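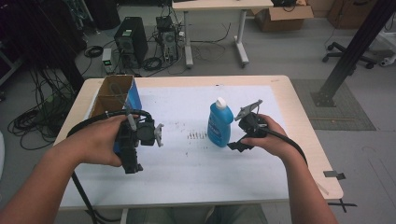

Can Falumora dental water additive be used in a fountain with a carbon filter?

It can be used in the fountain, but the carbon filter has to come out first. Carbon takes the additive out of the water over the course of a day, and the filter clogs sooner than it should.

Plotik Pet Supply - Customer Support
Ticket 591
Product: Plerkholm pet fountain, 40 oz, with Falumora dental water additive
Opened by: Hiba Boutros
Category: Fountains and bowls / pump and flow
Status: Closed

Opened, 8:10 a.m.

Message from Hiba Boutros

I bought the Plerkholm fountain and a bottle of Falumora in the same order. I have one cat, Hao, who is eleven and has had some teeth removed, so the vet suggested something in the water to slow down plaque. The fountain ran fine by itself for the first couple of weeks. I then started adding the Falumora and since then I have had these problems:

- foam on the top dish in the morning, mostly near the spout
- the flow drops to a trickle by evening
- a slippery film on the inside of the tank, even the day after I wash it
- the pump hums louder than it used to

Hao is still drinking but I see him going to the glass on my nightstand more than the fountain. I have rinsed the filter and it did not help. The lot number on the Falumora is 765 in case there is something wrong with that batch. I would like to know if I should stop using it or send the fountain back.

Reply from Plotik Support, 9:25 a.m.

Thank you for writing, and for listing the symptoms separately. We have no other reports on lot 765 and there is no hold on it, so please keep the bottle for now.

Before we talk about a return we would like to check a few things:

1. Is the gray carbon filter still in the fountain, or only the foam sleeve around the pump?
2. How much additive are you using, and are you measuring it with the cap?
3. What do you wash the tank with?
4. Do you empty the fountain every day, or top it up?

In the meantime please empty the fountain and give Hao plain water in a bowl. If he stops drinking or stops eating, call your vet and don't wait for us.

Message from Hiba Boutros, 12:40 p.m.

Answers in the same order.

1. Both are in. I did not know you could run it without the carbon one.
2. One capful each time.
3. Regular dish soap and a sponge. Warm water.
4. I top it up in the morning and again before bed. I add a capful each time because I figured the new water needs it too. Full wash is once a week.

He has a bowl of plain water now and drank from it right away.

Reply from Plotik Support, 1:55 p.m.

That explains most of it. There look to be three things going on.

The dose. One capful is meant for a full tank of fresh water. When you top up a tank that is already treated and add another capful, the strength goes up every time. By the end of the week the water is a good deal stronger than the label calls for, and it will taste of it. Cats are usually the first to notice, which fits with Hao going to your nightstand. A stronger mix also foams more at the spout.

The filter. The carbon filter pulls additive out of the water and holds it. Once it is loaded, water has trouble getting through and the pump works harder. Rinsing under the faucet doesn't clear it. That filter is used up and should be thrown away.

The film. Some of it is ordinary biofilm, the slime that grows in any pet bowl or fountain that stays wet. Dish soap is fine for washing, but if any is left behind it adds to the foam. The places where soap hides are under the pump foot and in the short tube that goes up to the dish.

Please try the following tonight if you have time.

Unplug the fountain and lift the pump out. Pull off the foam sleeve. Slide the front plate off the pump (it goes downward, and it is stiff the first time) and take out the small wheel behind it. Wipe the wheel and the hole it sits in with a cotton swab. There is often hair wound around the shaft.

Fill the tank with equal parts white vinegar and warm water and let it stand for 2 hours with the pump parts in it. The fountain should be unplugged and Hao kept away from it. Empty it, scrub with a bottle brush, and rinse until you can't smell vinegar.

Put it back together with the foam sleeve only. Fill with plain cold water to the line and let it run overnight. No Falumora yet. Write back in the morning and tell us how the flow looks.

Message from Hiba Boutros, 9:05 p.m.

Doing this now. I can't get the front plate off. I don't want to snap it.

Reply from Plotik Support, 9:20 p.m.

Hold it under warm running water for a minute and then push down with both thumbs on the ridged part, with the cord pointing away from you. If it still doesn't move, leave the whole pump in the vinegar mix and try again after. It is usually scale holding it on. Please don't use a knife or a screwdriver, the tabs on the sides do break.

Message from Hiba Boutros, 9:50 p.m.

It came off after the warm water. There was a lot of cat hair around the wheel, and something like gray jelly behind it. Cleaned it out with swabs. Everything is soaking.

Next day, 7:30 a.m.

Message from Hiba Boutros

Ran all night with plain water. Flow is back to what it was when new. No foam. The hum is still there but quieter. I can hear it from the kitchen table but not from the hallway.

Reply from Plotik Support, 9:10 a.m.

Good. The remaining hum is probably the pump touching the wall of the tank, or a bit of trapped air. Check that all the suction feet are flat on the bottom and that the cord is pressed into its notch. Tilting the tank a little with the pump running lets the air out.

Please keep it on plain water for three more days. That gives Hao time to come back to it without the taste, and it tells us if the pump is all right by itself.

Message from Hiba Boutros, 6:15 p.m.

One of the feet was folded under. Fixed, and it is a lot quieter.

I have another question. My water is hard, I get white crust on the kettle. Does that matter here, and can I use bottled?

Reply from Plotik Support, 6:45 p.m.

Hard water is safe for him but it leaves scale on the pump wheel, so you'd want to do the vinegar soak every two weeks instead of once a month. Bottled spring water will work too. Most customers just do the extra soak.

One thing to mention to your vet, if you haven't already: if Hao has ever had urinary crystals or is on a prescription diet, ask before you start any water additive again. The same goes for kidney trouble at his age. We can help with the fountain and with what is on the label, but we can't tell you if the product is right for him.

Four days after opening, 8:00 a.m.

Message from Hiba Boutros

Plain water the whole time. Flow is steady and there is no film that I can feel with a finger. Hao is using the fountain again, and he has mostly left my glass alone.

I called the vet. No history of crystals and his last blood work was fine, so she is OK with the Falumora at the label amount. She said if he turns away from the water again I should drop it, since drinking enough matters more than the plaque at this point. She also wants him in for a dental check in February.

How do I start it again without ending up in the same place?

Reply from Plotik Support, 10:35 a.m.

Your vet's advice about stopping comes ahead of anything below.

- Foam sleeve only, no carbon filter.
- Start with a quarter of the label amount in a full tank of fresh water. Stay there for several days. If he drinks normally, go to half, and then to the full amount over the next couple of weeks.
- Every morning, empty the tank, rinse it, refill and dose once.
- If you need to top up during the day, use plain water only. The mix will be a little weaker by night and that is fine.
- Leave a bowl of plain water somewhere else in the house, at least until you know he is settled.
- Wash the tank and dish every third day. Open the pump once a week and check for hair.

If you stop using the additive for good, you can put a new carbon filter in. Don't reuse the old one.

We have put a spare foam sleeve and a new carbon filter in the mail to you, no charge. The fountain instructions say to run it with both filters and the Falumora label says nothing about filters at all, and we have passed that on so the product pages can be changed.

Message from Hiba Boutros, 11:15 a.m.

Thank you, that is clear. I wrote it on a card and taped it inside the cabinet. I'll keep the fountain. You can close this.

Support notes (internal, copied to ticket on closing)

Cause: repeated dosing on top-ups, carbon filter left in with additive, hair and buildup in pump housing. Folded suction foot accounted for the rest of the noise. No defect found in the fountain. No fault found with additive lot 765.

Action: cleaning steps given, additive restarted at reduced amount with the vet's approval. Spare foam sleeve and carbon filter sent. No return, no refund.

Follow-up: product page for the Plerkholm fountain to carry a line about carbon filters and water additives. Top-up wording for Falumora requested from the supplier - still waiting.

Ticket 591 closed, 3:20 p.m. Reply to the last email to reopen.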